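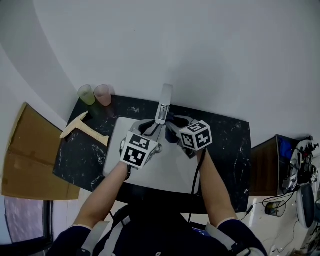
What does the Sanby method do?

It takes recordings made with hand-held grippers and selects the ones that are suitable for teaching a robot arm the same task.

The method was developed by the Danladi Laboratory together with Sivetti, a maker of gripping tools. Results from the first full study are released today with a technical report. The report covers the screening procedure, the test protocol and the known limits of the approach.

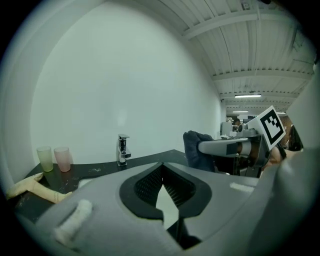 Why is screening necessary before training?

Some recordings contain stretches in which the position of the gripper cannot be recovered, and a robot trained on them learns movements that were never made.

Square printed markers attached to the gripper serve as reference points. Sanby compares the position estimated from the markers with the position estimated from the surrounding room. When the two disagree for too long, the recording is set aside and a reason is logged. Operators can review the log and repeat the demonstration on the same day.
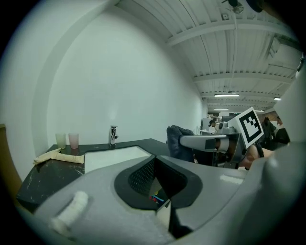 BELLPORT, April 13, 2026 - The Danladi Laboratory and Sivetti today announced the results of a study of Sanby, a method for screening human demonstrations used in robot training.

Operators recorded 1,076 demonstrations of household handling tasks at a counter and a table. Sanby accepted 954 of them. Two control policies were then trained, one on the full set and one on the accepted set only, and each was given 340 trials on the same robot arm. The policy trained on the accepted set completed more trials, with the clearest gain in tasks that require placing an object upright. On simple pick-up tasks the difference was small.

"The smaller set gave the better policy, and the logs let us see why individual recordings were rejected," the laboratory said in a statement. "We regard that record as part of the result."

All trials were completed in March. The study used one model of gripper and one arm, and the authors caution that the thresholds in version 2 of the software may need to be set again for other equipment. Tasks involving both hands on separate tools were not tested.

The technical report and the screening software are available from the Danladi Laboratory on request. Sivetti will supply mounting drawings for the markers to research groups that wish to repeat the work.

Media inquiries: Danladi Laboratory, Office of Communications, Bellport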